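3.2 Setting up and looking after the bedroom cell

Most of our gains this year came from the least glamorous part of the project, and we are happy to give it a section of its own. The bedroom cell is the station where operators collect demonstrations of handling cloth on a bed, using a pair of hand-held grippers. We call the gripper pair Nukska and the logging software Dilau. Both were described in Section 2, so we deal only with how the cell is kept in working order between sessions.

The jaw deserves the most attention. Each finger is a linkage of parallel bars turning on round pivots, and the pivots are held by hex socket screws. A small amount of play at one pivot is hard to feel in the hand, yet it shows up plainly as a difference between the logged opening and the true one. Arlo Villanueva worked out a check that takes four minutes per gripper. The operator closes the jaw slowly, looks at the line where the two flat inner pads meet, then opens it and presses each fingertip sideways with a thumb. If a tip gives, the screws are snugged starting at the large middle joints and working outward to the tips. We tried the opposite order first and kept pulling the pads out of parallel. 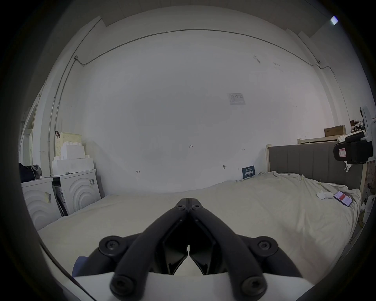 Overtightening is the other trap, and we fell into it with great energy. A pivot that is too tight makes the operator squeeze harder, and after an hour the grasps get shorter and jerkier. Our rule now is that the finger must swing through its full travel under light pressure. If it stops partway, the screw is backed off and the check starts over. Threadlocker is used on the lower bars only (we regret the week we put it everywhere).

The wall behind the bed carries a few small hand-drawn marks, arrows among them, and we leave them alone during cleaning. Kalliopi Bakalis keeps a cell sheet that lists what may be moved between sessions and what may not. The bed and headboard stay put. The sheet on the bed is pulled roughly flat at the start of a block and then left to wrinkle, a choice we are very pleased with, as policies trained only on a smooth surface did poorly in the Sernari trials once the bedding had been slept in.

Before each block the operator runs through the start routine. Both grippers are powered on and their lenses wiped with a dry cloth. The jaws are opened fully and held still until Dilau accepts the zero. A single cloth is then laid across the near part of the bed, and the operator brings the open jaws in toward it from either side (Figure 4).

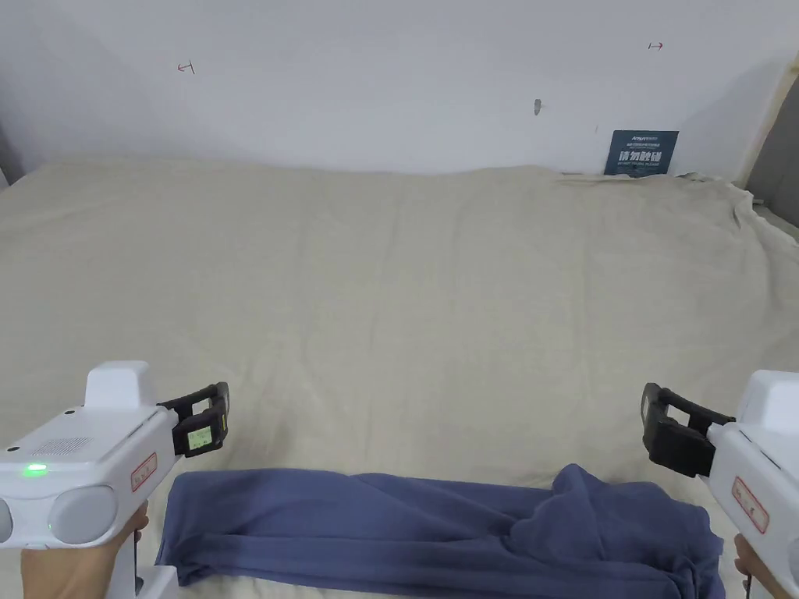
Figure 4. The bedroom cell with two hand-held grippers and a blue cloth on the bed.

Zeroing both grippers together was Bakalis's idea, and what a difference it made! When they were zeroed one after the other, the operator tended to rest the first on the bed while handling the second, and its pose estimate drifted before recording began. With the paired zero we logged 694 demonstrations before a gripper had to be taken out for service, and the fault in that case was a worn pad.

Pads are replaced as a pair, even when only one looks worn. The old adhesive has to come off completely, and a plastic scraper does this well without marking the finger. After fitting, we leave the gripper closed overnight under a light clamp, so pad changes are done on Friday whenever the schedule allows. The Říha jig described in the appendix holds the linkage square while this is done, and the next block always begins with a fresh zero.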